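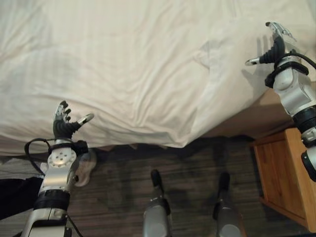
Workforce Reduction at the Clirnum Yard: Effects on Apprentice Training

Student project report
Prepared by Eyvindur Damgaard and Kittipong Chaiyaporn

1. Purpose

This report examines how the reduction in staff at the Clirnum repair yard affected the apprentices who remained. The yard is operated by Busau Marine and carries out hull and engine work on ferries and coastal freighters. The project was limited to the pipefitting and electrical shops.

2. Background

In July the company closed its second shift after the refit of the ferry Prudano was completed. Eleven apprentices were kept on and moved to the day shift. Most of the experienced workers who left had been employed under contract, and several had served as informal instructors on the night crew.

3. Method

The authors conducted 12 interviews with apprentices, supervisors and former contractors. Training logs from the two shops were compared for the months before and after the closure. Supervisors were interviewed at the yard on a Saturday, when the dry dock was not in use. Pay records were not requested.

4. Findings

Apprentices reported longer waits for sign-off on completed tasks. The logs support this for the pipefitting shop, where one supervisor now approves all pressure tests. The electrical shop showed little change - its senior staff had already been working days.

Several apprentices said they had gained a wider range of work, including valve overhaul and cable routing, that had formerly gone to contractors. Former contractors stated that no handover period had been arranged. Two of them had kept their own notes on the Prudano piping and would have left copies if asked.

5. Recommendations

The yard should name a second person with authority to approve pressure tests. Future contracts should include paid time for handover - preferably before the final week of work. The training log should also record the date on which sign-off is requested, as the present form shows only the date of approval.

Related reports
Crane Scheduling at the Lo Terminal
Welding Certification and Shift Patterns
Ferry Refits and Seasonal Hiring

2 comments | 11 shares

Contact the project office | Back to top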